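Slide 1. Good morning. My name is Petronella Lekota and I used to read other people's procurement files for a living. Now I talk about them in hotel ballrooms, with lunch. Pause here. If no laugh, move on fast.

Slide 2. The revolving door. Former ministry officials who now advise Bradosus, Badel or both. Hannelore Nägeli and I went through 835 disclosure forms. Of those, 347 left the "next employer" box blank – a very modest group of people. 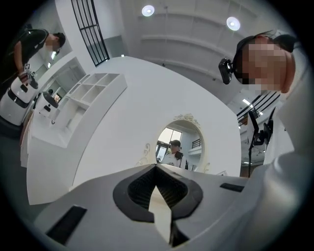
Cooling-off periods look strict on paper. You leave the defense ministry, you wait, you may not lobby your old office. You may, however, "share perspective," and a lunch counts as perspective. Wearing a camera strapped to your head, like the dark-haired person on the slide, would settle most arguments over what got said at those lunches. I proposed this once to a retired deputy director. He asked for the check.

Slide 4. The Workneh contract. Keep this short, they've read the handout. The man who wrote the requirements in October was on the winning bidder's payroll by spring. All legal. I asked twice.
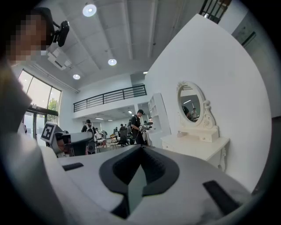 The ethics office cleared him in a letter 23 words long, counting the signature. Read it out loud, slowly. Then the Lillau report: 2942 pages, and the word "conflict" shows up only in the sense of war.

Slide 6. What I'd change. Publish the forms. Fine the blanks. Take questions, but skip the man from Badel if he's in the front row again.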